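Prostelau Facilities Forum
Board: Shared Areas and Furnishings
Topic: Care of potted plants on the upper level, cloths and pots

Posted by Eylül Kurtuluş, Board Moderator
1 February 2024

Members are invited to comment on the care of the small potted plants on the upper level. The current guidance note was written in May and covers watering only. It does not address the dusting of leaves, the choice of cloth, or whether the plants should remain in their present pots. Two pictures from the upper level follow.

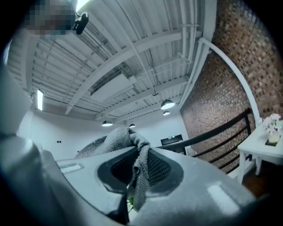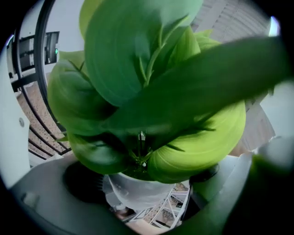
Upper level: gray knit cloth (first picture); leafy plant in its white pot (second picture).

Comments received on this thread will be considered when the note is revised. Please keep replies to the subject of plants, pots and cleaning materials. Questions about the lighting schedule belong on the Building Services board.

Posted by ledger_north

Thank you for opening this topic. I wish to raise a concern about the cloth. A coarse knit is not suitable for glossy foliage. It holds grit from other surfaces, and grit will mark a leaf that cannot then be repaired. I would ask that the revised note specify a smooth cotton cloth, dampened with plain water and used on plants only.

I would also ask that leaf shine products be excluded by name or by category. We had an unfortunate experience with one of these in the Nodley building, where the leaves became sticky and collected more dust than before.

Posted by Harrow52

I must respectfully disagree with the previous reply on the matter of the cloth. I have used knitted cloths on houseplants for many years and have not seen the damage described. What matters is that the cloth is rinsed before use and that the leaf is supported from below with the free hand. A cotton cloth that has been used on a desk is worse than a knit that has been washed.

If the note is to specify anything, let it specify washing.

Posted by ledger_north

Washing is agreed. I maintain the point about texture. The plant has broad leaves with pointed tips, and the tips are the first part to catch in an open weave. A torn tip turns brown and is then trimmed by someone with office scissors, and the plant looks poor for the rest of the season.

Posted by Shelving_and_Stores

For the information of members, the stores cupboard presently holds 39 cloths of mixed type. They are not sorted by use. The supplier, Flilar, offers a plain cotton cloth in packs, and an order can be placed once the wording of the note is settled. I would prefer not to place an order for one purpose and then receive a second request for a different cloth in the same quarter.

Could the moderator confirm whether the old knitted cloths are to be withdrawn altogether, or kept for shelves and ledges?

Posted by Eylül Kurtuluş, Board Moderator

No decision has been made to withdraw any cloths. Please hold the existing stock until the revised note is issued.

Posted by M. Aldertree

May I bring the discussion to the pots? The foliage is wide in proportion to the pot beneath it. A plant of that shape in a small pot becomes top-heavy, particularly when it has just been turned or moved. I would recommend the next size up with a saucer to match.

The upper level is a place where this deserves attention. There are railings and a lower floor beyond them, and no plant should be stood on or near a ledge at that height, whatever its pot.

Posted by Harrow52

I support the remark about ledges without reservation. I do not support repotting as a general measure. Many leafy plants do well when the roots are slightly confined, and a larger pot holds more wet soil than the roots can use. Most of the losses we have recorded at Prostelau were from overwatering. A heavier outer pot would provide the stability that M. Aldertree seeks and leave the roots undisturbed.

Posted by M. Aldertree

An outer pot is acceptable to me, provided that it is emptied of standing water. In my experience it is not emptied. Water collects at the bottom, where it cannot be seen, and the plant sits in it for weeks.

Posted by Quiet Corridor

I have three short points for the note.

Dust the leaves once a month, top and underside.
Lift each plant by the pot and never by the stems.
Check the soil with a finger before adding water, even if the calendar says watering is due.

The third point was in the draft prepared under the Shim project and was left out of the final version. I would be grateful if it could be restored.

Posted by Shelving_and_Stores

Outer pots would be a separate budget line from cloths. If these are wanted, I will need diameters, measured at the rim. Please do not send estimates by eye.

Posted by Eylül Kurtuluş, Board Moderator

I am grateful for the contributions so far. The draft will include the advice on ledges, lifting and checking the soil, on which there appears to be general agreement. The type of cloth and the question of outer pots remain open. Members who hold a view on either are asked to state it in this thread and not by private message.

Posted by ledger_north

Smooth cotton, for the record.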